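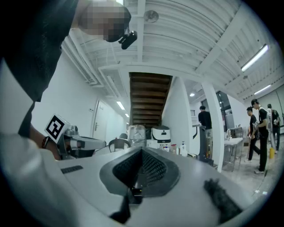 The Histhorpe Model Show bills itself as the biggest scale aircraft meeting in the valley, and on the Wednesday I went there were 84 tables in the hall. I have no quarrel with the number. My quarrel is with what was on them. By my reckoning a good third were selling boxed kits at prices I could have beaten from my own armchair, and the judging area, which is the reason I made the drive, had been squeezed in behind the tea counter. The modelers at the demonstration benches were at least worth watching. You learn more from a person in a black vest and a wristwatch, bent right over the work, than you do from any number of glossy cards telling you a kit "falls together."

I have been burned by that phrase before. The Gelline stand was using it for their new twin-engine floatplane, announced back in August and now on sale. A built one stood on a mirror, very handsome from the front. I walked round the back. The join between wing and fuselage had been filled, sanded and painted over, and you could still see it. When I asked how much filler it had taken, the young man said "hardly any," then said he hadn't built it himself.

The parts count on the box is 181, and I don't see where they all go. The cockpit is under a canopy you can barely see through. The engines are closed up unless you leave the cowlings off, and if you do leave them off there are no pipes, only the bare cylinders. I would have given up the seat belts for a proper set of struts. The ones in the kit are too thick and each has a seam down its whole length.

Letay Abdella gave the morning talk, on weathering. I went in expecting to be told to rub pastel dust on everything, and for the first ten minutes I was. After that she got on to floats, and it was much better. Her point was that salt stains dry in bands at the waterline and don't run in streaks down the sides, and that most of us paint rain when we mean sea. I am not sure her own Woldemariam flying boat proved it, as the bands looked a bit regular to me, but I have gone back to my photographs since and she may be right.

Utatska had the big corner stand with their airbrush compressor. They claim it is silent. It was switched on in a hall full of people talking, so make of that what you like. I asked if I could hear it in the corridor and was told there was no outlet there. There was one by the coat rack.

The competition itself had a decent entry in 1/72 and a thin one in anything larger. Hiwot Abera took the single-engine class with a crop duster in faded yellow, done from an old kit with raised panel lines that she had left alone. Good for her. The second-place model had every panel line picked out in black and looked like a tiled bathroom. No one was on hand to explain the scoring, and the sheet pinned up afterward gave totals only.

The organizers say more than 4000 people came through over the run of the show. It didn't feel like it at 2 in the afternoon, when I had a clear view from one end of the hall to the other. Parking is on the grass behind the hall, and the pies had gone by noon. I bought one bottle of decal softener and a secondhand kit with the transfers missing.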